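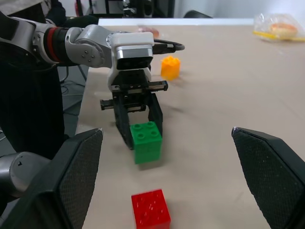
Skellwood is a small school for children ages three to 11, and we think learning to read should be one of the great pleasures of a person's life. Most of what we do starts from stories. Children hear them, act them out, argue with the endings and then begin to write their own, often before they can spell half the words. A story can start from almost anything. Put a green building block with round studs on its top next to a see-through red one, ask a five-year-old who lives in each of them, and you'll have two families, a feud and a lost dog before snack time. We write it all down exactly as it's told to us!

How we got started

Skellwood opened with 15 children in two rented rooms above the old Gesbridge library. Our founder, Nassoro Masanja, had been teaching second grade for years and kept meeting kids who could read perfectly well and never wanted to. He started a before-school reading hour with a box of secondhand paperbacks and a very large pot of oatmeal. Parents began staying too, then younger brothers and sisters came along, and by the following spring the hour had turned into a waiting list. Nassoro still teaches the oldest group every morning, and he still makes the oatmeal.

We moved to our present building on Odera Street when the library rooms got too tight. It used to be a piano showroom, so the ceilings are high and the front windows are enormous. The light in there in April is wonderful. Upstairs are the classrooms and the quiet room, and downstairs you'll find the kitchen, the stage (small, squeaky, much loved) and the book room, where children can borrow as many books as they can carry home.

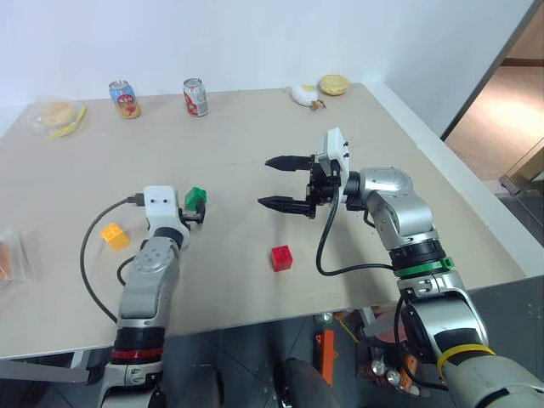
We have 46 children now, in 3 mixed-age groups. Mixing ages was something we tried out of necessity in the early days, when we didn't have enough rooms to do anything else, and we liked it so much that we kept it. A seven-year-old who has just figured out silent letters is a terrific person to explain them to a six-year-old. Older children get to be patient and a little bit proud, and younger ones get to see what's coming next.

What a day looks like

Doors open at 7:30 for the reading hour, and families are welcome to stay for all of it. Mornings are for language and math. We teach phonics directly and carefully, every day, with short lessons and plenty of practice, and we read aloud to every group, including the oldest. Especially the oldest! They would never forgive us if we stopped in the middle of a chapter book.

After lunch the groups mix for project work. Last year the children made a newspaper, The Arkitent, named after a misspelling that everybody decided was better than the real word. It came out once a month and covered the weather, the missing soccer ball, the opening of a new bakery and a long-running dispute about whether the hill behind the school counts as a mountain. Grandparents subscribed. One of them wrote a letter to the editor in every single issue, and the children answered each one.

Science, art and music all have their own time as well, and we go outside in pretty much any weather. Please send boots.

How we think about reading trouble

Some children find reading hard, and we want them here. We check in on each child's progress every few weeks and share what we find with families in plain language. When a child needs more help, it happens during the school day, one on one or in a pair, with a teacher the child already knows. Audiobooks count as reading at Skellwood. So do comics, recipe cards, atlases and the backs of seed packets.

Visiting us

The best way to get to know the school is to come to a reading hour. You don't need an appointment, only to sign in at the front desk and find a spot on the rug or one of the window benches. Bring your child, and bring a book you loved when you were small - we're always looking for the next thing to read aloud. If you'd like to see lessons too, call the office and we'll set up a morning for you.

Applications for the fall open in January. We keep a few places in each group for families who need help with tuition, and the form for that is the same form everyone fills in.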